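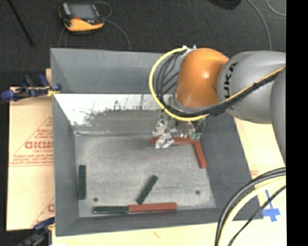

Week 6: Bulk density, or why the same stuff won't fit twice

Right, last week was all about weighing things. I promised we'd get on to how much room they take up, so let's start with the mistake I made in my first job, at Kobori, when I ordered storage for a delivery of dried peas by looking up the density of a pea.

A pea has a density. A heap of peas has a different one, and it's always lower, as you're also paying for the air between them. We call the second one bulk density: the mass of the whole heap divided by the space the whole heap fills, gaps and all.

Let's do one together. Suppose I tip 268 kg of grain into a bin and it fills 400 litres.

268 ÷ 400 = 0.67 kg per litre

Now suppose the grains themselves, with no air, come to 1.2 kg per litre. Divide 0.67 by 1.2 and you get 0.56, so a bit over half the space is grain and the rest (44 per cent!) is gaps. Most people guess far too low on this, me included.

Poured or tapped?

Give a jar of rice a few sharp knocks on the bench and the level drops. Same rice, less room. So there are two figures you'll meet, poured and tapped, and you must write down which one you've used. I take marks off for this every February and I'll happily do it again.

The slope at the top

Pour anything dry from one spot and it makes a cone. The angle of its side is the angle of repose – small for smooth round seeds, steep for anything rough or damp. It matters when you're filling a container, because a cone touching the rim in the middle leaves the corners well short. Level it off before you read the volume, please.

For next time

Read the Gunel handout up to the part on damp powders. Then try this: a bin holds 461 litres level full, and you've got the same grain as above, poured. How many kilograms will it take? (I get just under 309.)

Chyo's sheet has the unit conversions if you're rusty – ask Chiyo Fukuda for a copy, she keeps the spares.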